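Records room at Usham office to close for refiling

Last updated: November, 4.30 pm

Hendolard will close the records room at its Usham office for seven working days this month while paper files are sorted, relabelled and returned to new positions in the cabinets.

The work covers 26 cabinets on the ground floor and one further row outside the meeting rooms. Staff who need a paper file during the closure are asked to lodge a request with the front counter before noon. Requests received after that time will be filled the next working day.

The organisation said the refiling had been planned since the two halves of the office were brought together last year. Each half had kept its own system of labels, and in a number of cabinets the two now sit side by side. Property files are arranged by street in one set and by account number in the other, and the same matter can be filed under either.

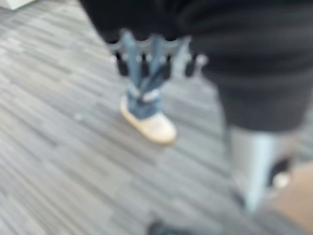 Under the new arrangement, every file will be ordered by account number, with a printed index at the front of each shelf. Street names will remain on the index as a cross-reference. Existing folders will be kept wherever they are in fair condition, and new cards will be placed in the label pockets of those that have them. Folders that no longer close properly will be replaced from existing stock.

The numbering follows the Virico register, which the office has used for its electronic records for several years. A paper file and its electronic entry will carry the same number from the end of the closure. Where a file has no entry in the register, it will be set aside and listed separately, and the area responsible will be asked to confirm whether it should be kept.

Over 80 files on loan to other areas had not been returned when the most recent check was made. Managers have been sent a list of the loans recorded against their teams and are asked to return the files, or confirm in writing that they are still needed, before the room closes. Files may be left at the front counter at any time during office hours. They should not be put back on the shelves by the borrower.

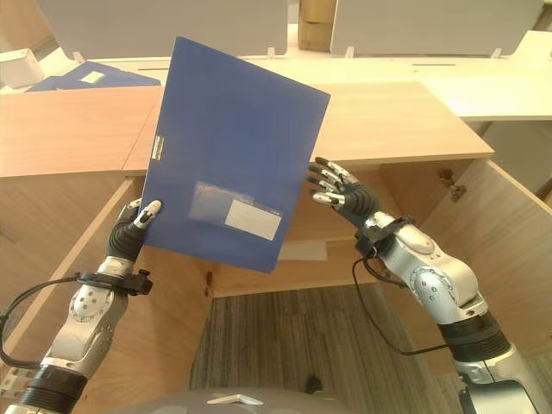

Personnel and legal files are not part of the work and will stay in their present location. Access to them is unchanged. Drawings and other oversized items will also remain where they are, although their labels will be brought into line with the new numbering at a later stage.

Files closed before the merger will be checked against the retention schedule. Those past their retention date will be listed for approval before any are destroyed, and the remainder will be moved to storage at the Sauerland building. Staff will be able to recall a file from Sauerland through the front counter, with delivery on the next working day. The first transfer is expected to take up to 18 boxes.

The corridor beside the cabinets will remain open throughout. Staff are asked to keep it clear of trolleys and parcels, as cabinet doors may be standing open for much of the day. The two desks near the records room will not be available for booking until the work is finished, and the nearby printer will be out of use on the first morning.

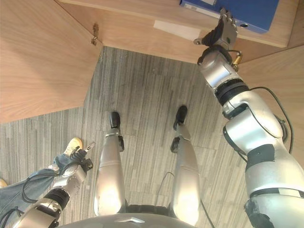

Striped carpet and light wooden panels at the Usham office.

A revised floor plan showing the contents of each cabinet will be posted beside the records room door when it reopens. Copies will be available at the front counter, and teams that keep their own lists of paper files are asked to update them at that time. The former street-order lists will be withdrawn, but one copy will be held at the counter for reference.

Questions about a particular file should be directed to the front counter at Usham, with the account number if it is known. General enquiries about the closure may be made through the office services mailbox.

Contact us | Copyright Hendolard. All rights reserved. | Back to top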